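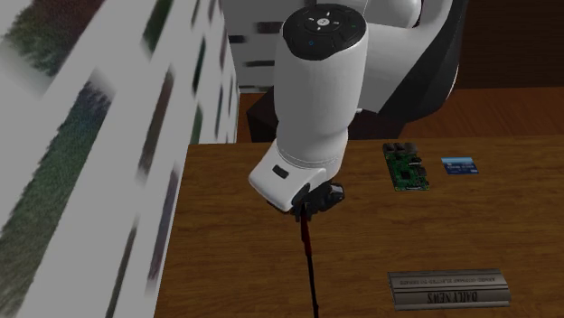 천연발효종은 밥을 준 뒤 언제 반죽에 넣는 게 제일 좋은가?
부풀어 오른 꼭대기에서 막 꺼지기 직전, 우리 작업실 온도라면 밥 주고 4시간쯤 지났을 때다.

작업노트 / 월요일 오전

지난주 내내 빵이 옆으로 퍼져서 속이 좀 상했는데, 오늘 드디어 Gumness 통밀을 12%로 줄여 봤다. 원래는 그냥 감으로 한 국자 푹 떠 넣었으니 할 말이 없다(다음부터 저울 꼭 쓰기!!). 물은 그대로 두고 소금도 그대로. 바꾼 건 통밀 비율 하나뿐이다.

접기는 3번. 첫 번째 접을 때는 반죽이 손에 쩍쩍 붙어서 또 망했구나 싶었는데, 두 번째부터 표면이 매끈해지면서 통 벽에서 깔끔하게 떨어졌다. 이 느낌 진짜 오랜만이다. 세 번째는 살살, 거의 모양만 잡는 정도로 했다.

발효종은 두 병을 같이 돌리는 중. 뚜껑에 Allex라고 쓴 건 호밀 먹이는 쪽, Phromma는 흰 밀가루만 먹이는 쪽이다. 이름은 그날 기분대로 붙인 거라 뜻은 없음. Allex가 확실히 빨리 올라오는데 신맛도 그만큼 세다. 오늘 반죽에는 Phromma만 썼고, 냄새는 요구르트랑 덜 익은 사과 중간 정도였다. 지난주에 Allex로 만든 건 식초 냄새가 코를 찔렀으니 이 정도면 아주 얌전한 편.

성형하고 나서 바구니에 쌀가루를 너무 아꼈다. 결국 한쪽이 천에 붙어서 윗면이 찢어졌고, 급하게 칼집을 그 자리에 맞춰 넣었는데 구워 놓으니 나름 그럴듯하다 ㅎㅎ 그래도 쌀가루는 넉넉히.

굽기: Lademley 무쇠솥, 뚜껑 덮고 시작해서 색 나기 전에 열었다. 바닥이 또 살짝 탔다. 솥 밑에 철판을 한 장 더 깔아 보자는 얘기가 전에 나왔는데 이번에도 까먹었네. 다음 굽는 사람이 꼭 해 보고 여기에 적어 줄 것.

식힌 다음 잘라 보니 기공은 고른 편이고 가운데 아래쪽만 조금 빽빽하다. 1차 발효가 살짝 모자랐던 것 같기도 하고, 덜 식었을 때 자른 탓 같기도 하고. (못 참고 잘랐다. 반성.) 껍질은 얇고 바삭해서 만족!

다음에 해 볼 것
- 통밀 12% 그대로, 1차 발효만 더 길게
- Allex랑 Phromma 반반 섞어서 신맛 비교
- 남은 발효종으로 크래커, 참깨 듬뿍
- 냉장고 맨 아래 칸 온도 재기. 위 칸이랑 꽤 다른 느낌이다

흰 밀가루는 한 포대 남았으니 이번 주 안에 주문 넣어야 한다.

분류: 작업일지 > 빵과 발효
공유 3 · 댓글 12
검색어를 입력하세요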